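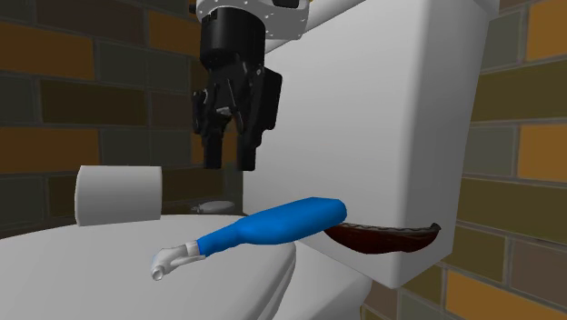 La pince passe à travers le flacon en simulation, puis l'éjecte

Question

Bonjour à tous. Je travaille sur une tâche de rangement dans des toilettes simulées : le bras doit prendre un vaporisateur bleu couché sur l'abattant et le déposer ailleurs. L'approche par le haut se passe bien, les doigts ouverts s'arrêtent juste au-dessus du corps du flacon. C'est à la fermeture que ça se gâte. Une fois sur deux les doigts s'enfoncent dans le plastique, et quand je remonte, le flacon part à l'horizontale vers le mur.

La documentation de Perkari parle d'un « contact robuste par défaut ». Je veux bien, mais j'ai lancé 101 essais hier soir et le résultat n'a rien de robuste. J'ai déjà doublé la friction, sans effet visible. Le support de Pidmont me conseille d'acheter leur module de préhension, ce qui me paraît un peu court comme diagnostic.

Est-ce que quelqu'un a une explication avant que je passe la même trajectoire sur le vrai bras ?

Réponse 1 (acceptée)

La friction est rarement coupable dans ce cas. Regardez d'abord la forme de collision du flacon, pas le maillage affiché. Un corps bombé qui se resserre vers le col, avec une gâchette au bout, est souvent remplacé à l'import par une enveloppe convexe unique. Les doigts touchent alors une surface qui ne correspond pas à celle que vous voyez, d'où l'impression qu'ils s'enfoncent.

Pour l'éjection, je parierais sur la pénétration : la pince ferme en position, sans limite d'effort, le solveur laisse entrer les doigts de quelques millimètres puis corrige tout d'un coup. À essayer dans cet ordre :

Afficher les formes de collision et découper le flacon en plusieurs morceaux convexes.
Réduire le pas de temps à 2 ms.
Plafonner la force de fermeture, disons 5 N pour commencer.
Vérifier la masse. Chez moi, un objet importé sans densité s'est retrouvé à 1,678 kg, et j'ai perdu une journée là-dessus.

Vérifiez aussi l'objet brun-rouge coincé vers l'arrière du flacon. S'il y a déjà interpénétration entre les deux au départ, le flacon est sous contrainte avant même que la pince arrive.

Réponse 2

Même souci avec Tesside, j'ai changé de moteur physique et ça a disparu. Essayez.

Commentaire de l'auteur de la question : disparu, ou devenu moins fréquent ? Sur combien d'essais ? Changer de moteur sans savoir ce qui clochait, je m'en méfie.

Réponse 3

Je complète la première réponse sur la sécurité. Ne passez surtout pas cette trajectoire sur le vrai bras tant que la fermeture n'est pas limitée en effort. En simulation le flacon s'envole – sur du matériel, c'est le plastique qui cède, ou l'abattant qui prend le choc si la descente va trop bas. La marge entre le bout des doigts et le flacon est faible. Le guide Huỳnh recommande un arrêt sur seuil de couple au poignet, mais le seuil qu'il donne est à mon avis beaucoup trop haut pour des objets légers. Mesurez le vôtre à vide.

Commentaire de l'auteur de la question : les formes de collision étaient bien fausses, une seule enveloppe pour tout le flacon. Après découpage, presque plus d'éjections, mais il en reste. Je n'ai pas encore touché au pas de temps.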